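Home Kitchen Guides Draining racks Spares Contact

Eltine Two-Tier Draining Rack and Cutlery Holder
Section 6: Setting up beside the sink and filling the rack for the first time

By now you should have the rack standing on its own feet, with the clear panels pushed home and no spare parts left in the box apart from the care card. If the rack still rocks from corner to corner, please go back to Section 5 before you carry on, as it is much easier to put right now than with a dozen plates standing in it.

This section is the pleasant part. It covers finding a good place for the rack, washing everything before its first use, getting the cutlery holder ready, and putting in your plates, glasses, cutlery and chopsticks. Set aside a quiet half hour for it if you can, and put the kettle on first if that's your sort of thing (you won't be able to get at the worktop for a little while!).

6.1 Choosing the place

1. Clear a stretch of worktop next to the sink, a bit longer than the rack itself. Most people like it on the side away from their working hand, so that they can wash with one hand and pass things across with the other, but try it both ways round. You'll know within a day or two which one suits you.

2. Wipe the worktop and dry it well. Crumbs and grit under the feet can mark a glossy surface when the rack is pushed about, and it will be pushed about, however firmly you mean to leave it alone.

3. Put the rack down so that its long side runs along the worktop and the clear front panel faces you. Leave a hand's width between the back of the rack and the wall or window. Air needs to get round behind, and you'll want room to get a cloth in there too.

4. If your worktop runs under a window, check that the window still opens and that any blind comes down freely. A blind cord has a way of finding its way in among the plates.

Note: A sunny spot is fine for the wire and does no harm to the clear panels, although water marks show up more on them in strong light. See Section 9 for getting rid of these.

Caution: Do not stand the rack on or next to a hob, even one that is switched off. The clear panels are not made to take heat and will warp.

6.2 The first wash

Everything in the box should be washed before it touches your crockery. It has all been wiped at the works, but it has also been through a packing room and a van.

1. Fill the sink with warm water and a small squirt of ordinary washing-up liquid.

2. Wash the frame with a soft cloth, following each wire along its length. Go gently round the short upright prongs on the upper tier, as the cloth tends to catch on them and a hard tug can bend one.

3. Slide the clear panels out and wash them flat, one at a time. Please don't use a scouring pad, a cream cleaner or the green side of the sponge. The scratches are fine but they stay for good, and they will annoy you every time the sun comes round.

4. Rinse, and dry everything with a clean tea towel. Put the panels back as shown in Section 4.

6.3 Getting the cutlery holder ready

The cutlery holder comes in two pieces, an inner basket with drainage holes and a polished outer sleeve. They travel one inside the other, sometimes rather tightly.

1. Hold the sleeve in one hand and lift the basket straight up by its rim with the other. If it won't shift, give it a quarter turn and try again.

2. Look down inside both pieces for any scrap of paper or card and take it out.

3. Wash and dry both pieces. The inside of the basket is best done with a bottle brush.

4. Drop the basket back into the sleeve and press down until it sits level.

5. Stand the holder on the worktop in front of the rack, or inside the lower tier if you are short of space. We prefer it in front while you are filling it, and then wherever you like afterwards.

Note: Water collects at the bottom of the sleeve. Tip it out once a day, or a little more often if you have a houseful. Omar Chamoun in our customer room gets more letters about this than about anything else, and the answer is nearly always the same: lift the basket, pour away the water, wipe, put back.

6.4 Plates, bowls and glasses

1. Put your largest plates in first, at the end of the upper tier furthest from the sink, one to each gap between the prongs. All of them should lean the same way.

2. Work towards the sink with the smaller plates. Leave a gap empty between any two plates that are deep or have a heavy rim.

3. Bowls go in at a slant. Very deep bowls are happier upside down on the lower tier.

4. Glasses and mugs also go on the lower tier, mouth down, with a little air between them. Tall stemmed glasses are better dried by hand, we think, although plenty of our customers would disagree.

Caution: Load both ends of the upper tier fairly evenly. A pile of heavy plates all at one end, with nothing to balance it, can make the rack tip when you reach across it.

6.5 Cutlery and chopsticks

Knives, forks and spoons need very little explaining. Handles down for forks and spoons, so the part that goes in your mouth gets the most air, and handles up for anything with a sharp blade. Mix them up a bit so that the spoons don't nest together and stay damp in the middle.

Chopsticks take a touch more care. They are light and slim, and they slide about, and if you have bought a new set they will probably have come wrapped in a bundle in clear film. The Galtik set that some shops sell alongside this rack is wrapped in that way. Unwrap them over the worktop, close to the holder, and keep hold of them through the film as you go. If you pull the whole wrapper off at once they'll be all over the floor, and at least one will go under the fridge.

1. Find the loose edge of the film and open it out with one hand. Keep the other hand closed round the bundle, over the film, so that the chopsticks stay together.

2. Turn the bundle until the ends you want at the bottom point towards the mouth of the holder. Let them fan out a little if they want to, as it makes them easier to separate.

3. Draw the film back, away from the holder, and ease your grip a bit at a time. 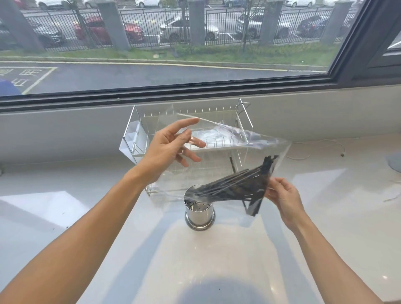
Imre Pap wrote to us from Atcombe to say that new chopsticks ought to go into the washing-up bowl before they go anywhere near the holder, and that we had left this out of the last printing. He washes his in warm soapy water, rolls the lot in a tea towel, and only then stands them up, thick ends down, with the tips left in the open air. He also asked us to mention that lacquered ones shouldn't be left to soak.

We are glad to put that right. If your chopsticks are new, use the holder simply as somewhere to gather them while you deal with the wrapper, then carry it across to the sink and wash the set in the way Mr Pap describes. Chopsticks you have already been using can go straight in from the washing-up.

4. Put the film out of the way before you do anything else. It clings to damp hands and damp wire alike.

5. Once the chopsticks are washed, stand them back in the holder and spread them round the inside of the basket. If the tips of very fine ones poke into the drainage holes, turn them the other way up.

Caution: Plastic film is a danger to babies and small children. Put it in the bin as soon as you have finished unwrapping, and never leave it draped over the rack.

6.6 Before you move on

Have a last look along the rack with everything in place. The clear panels should still be sitting squarely, and the cutlery holder should stand steady when you take a fork from it with one hand. If a panel has lifted while you were loading, take the nearest plates out, press it back down and reload.

Spare baskets, sleeves and panels can be ordered through Fekete, who look after all our small parts. Please quote part number 41 for the inner basket and 19 for the outer sleeve, and say whether your rack is the long or the short one - the panels differ, though the holder is the same for both.

Section 7 deals with everyday cleaning, and with what to do if you live in a hard water area.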